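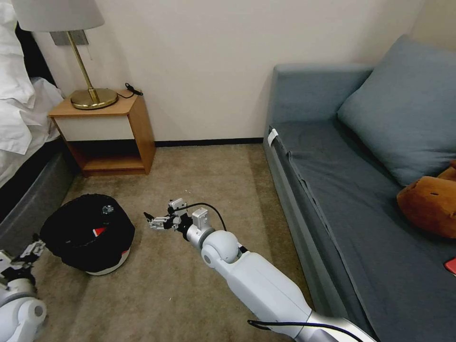 Raed Majali asked in the firmware thread whether the gripper lets go before or after the bus error is logged. After. The order is the same in every log I kept, so I am opening a separate topic for it and leaving the other one to the firmware update.

Topic: Gripper opens on lost comms, Eltero arm, wrist cable suspected
Posted by wtannous, March 28, 2020

Setup is a two-arm tidy-up task in a furnished bedroom at our Sarkutholm site. Carpet floor, bed on one side, sofa on the other. The arms pick up household items from the floor area and put them away. Stock Eltero grippers, stock wrist cable, controller on the January firmware.

Fault as seen from the operator side:

1. Right arm has an object in the gripper and is moving.
2. Gripper status goes to "no response."
3. Gripper drives open. Object falls.
4. Arm keeps moving to the end of the current trajectory.
5. Status comes back by itself, usually before the arm has finished.

We did 71 picks with the right arm and got nine of these. The left arm ran the same routine and has not done it. No error is shown on the pendant unless you have the bus page open, which is how it went unnoticed until I read the logs.

Step 3 is annoying. Step 4 is the part I consider a safety matter. The arm does not know its hand is gone and finishes the move anyway.

Things already tried: swapped the gripper left to right (fault stayed with the right arm), reseated both connectors, turned the gripper speed down, new power supply. No change.

— Widad Tannous

Reply from haddadin_w

If it stays with the arm after a gripper swap, then it is the cable or the wrist connector. Did the cable move with the gripper or stay with the arm? You did not say.

Also post the wrist roll angle at each dropout. On ours the cable goes over the top of the wrist in an open loop and nothing holds it in the middle. When the wrist rolls far enough the loop has no slack left and it pulls on the gripper side plug. The plug has no latch worth the name.

Reply from wtannous

Cable stayed with the arm. I should have put that in.

I went back and matched timestamps. Six of the nine happened with wrist roll past 51 degrees. The other three did not, and I have no explanation for those yet. In two of them the arm was reaching low near the carpet, so it may be elbow bend taking up the slack in place of roll. The third one the wrist was close to neutral.

The carrying pose for a drink bottle is the one I would like people to look at, as it is a long reach with the forearm out and something in the fingers.

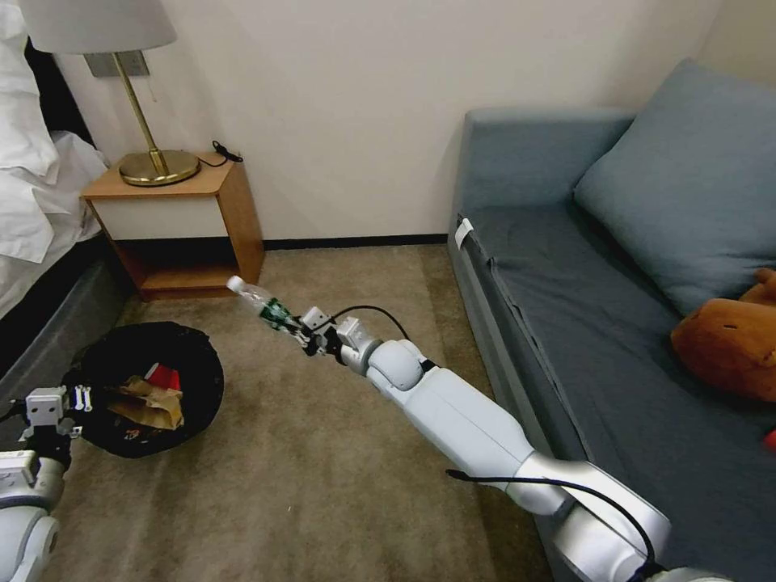
With an empty gripper the same pose does not trigger it. I ran the path without an object and the bus page stayed clean. With a bottle in the fingers it comes and goes. So either the extra load flexes something at the wrist, or the motor current while gripping is causing a voltage drop that the gripper board does not like. I cannot separate those two with the equipment I have in the room.

A meter on the gripper supply pins is no help. It is too slow to catch a short dip.

Reply from zissa

Voltage drop. I would put money on it. That cable carries power and data together and the power conductors are thin. Long run, steady grip current, add the motor correcting its position, and the board resets. When the board resets it homes, and homing on that gripper is open. That explains step 3 without any loose plug. A loose data line alone would leave the fingers where they are.

Check the gripper uptime counter after a dropout. If it starts again from zero, it rebooted.

Zaid Issa

Reply from haddadin_w

Loose plug also interrupts power. Same connector, same result, counter also goes to zero. Your test does not tell the two apart.

And the left arm has the same cable and the same grip current and has never done it. If it was conductor size, both arms would do it.

Reply from zissa

Only if both arms carry the same things through the same poses. "Ran the same routine" is not the same as equal load. Which arm gets the bottles?

Reply from wtannous

Fair question. Right arm gets most of the heavier objects. Left arm mostly does light items. So the comparison between the arms is weaker than I made it sound.

Uptime counter: it does reset. I checked after forcing a dropout this afternoon. So the board is losing power, and my first idea of a pure data fault is out.

I also checked the parameter list. There is a setting for power-up behavior with "home" and "hold" as choices. Ours was on "home." I have not changed it yet. I would like opinions before I do.

Reply from azar_w

Set it to hold. A gripper that opens when it loses power for a moment is going to drop something on a foot sooner or later. With a plastic bottle you get a wet carpet if the cap is bad. With something heavier it is a different report to write.

Reply from rmajali

I disagree, and I would ask you to read the manual section on it first. Hold means the fingers stay closed on whatever is between them after a restart, at an unknown force, with the controller not having a valid position. If that is a hand, you now need a second person and a release tool. We had a trainee at Cekholm with a thumb in one. No injury, but it took a while to get him out and he was not happy.

Open is the better default with people in reach. The dropped object is the price.

Reply from azar_w

People should not be in reach while the arm is powered. That is what the floor tape is for.

Reply from rmajali

Floor tape does not stop anyone. Somebody steps in to move an item on the floor every session, on every site I have visited. You have to set the gripper up for that person.

Reply from haddadin_w

You are both arguing over the wrong parameter. Whether it opens or holds, the arm must stop. Step 4 in the first post. Gripper heartbeat lost should be a category stop on the arm, and on the default configuration it is only a warning. Change that first — it takes a minute — and then fight about the fingers.

Settings, Tool, Heartbeat action. Change "warn" to "stop." You have to restart the controller after that or it keeps the old value and does not tell you.

Reply from wtannous

Done, and confirmed. I unplugged the gripper by hand with the arm at low speed and it stopped. Before the controller restart it did not stop, so the warning about the old value is correct. Please do not skip the restart.

I left the power-up behavior on "home" for now. Raed's point about an unknown force is in the manual, in the section on manual release. I had not read that far.

Next is the cable. Plan:

- Clip halfway along the wrist loop so roll does not pull on the plug.
- Printed retainer over the gripper side connector.
- Run the bottle routine again with roll limited to under 51 degrees, then without the limit.

If it goes away with the retainer fitted and no limit, it was the plug. If it stays, Zaid gets to say so.

Reply from zissa

Change one thing at a time. If you fit the clip and the retainer together you will not know which of them did it. And log the supply voltage at the gripper board. The board reports it on the diagnostic channel, you only have to turn it on. The rate is low, but a real sag under load should still show as a lower average.

Reply from haddadin_w

Agree on one at a time. Retainer first. Be careful with a hard clip in the middle of that loop. It moves the bend to one spot, and the cable jacket cracks there. Soft strap, loose enough that the cable can slide. Hashmi sells a replacement with more flexible wire and a proper latch on the plug, if you want to stop making brackets for it. Length has to be ordered to suit, and check the pin order against yours before you power it.

Reply from wtannous

Retainer only, roll limit off, same objects. No dropouts so far, but the run is short and I would not call it fixed. Board voltage is lower with a bottle gripped than with the fingers empty. The difference is small and it stays inside the range on the data sheet.

When I took the plug out to fit the retainer, one of the supply pins was darker than the others and sat a little lower in the housing. That would fit both theories, a poor contact that gets worse with pull and also gets worse with current. The left arm plug looks clean.

Reply from zissa

A dark pin is heat. Do not keep running it with the retainer pressing on it. Replace the cable and look at the socket on the gripper too. You swapped grippers between the arms, so inspect both.

Reply from wtannous

Right arm is locked out as of now. Both gripper sockets go under the magnifier tomorrow. I will add the left arm results here as well, with the pin measurements.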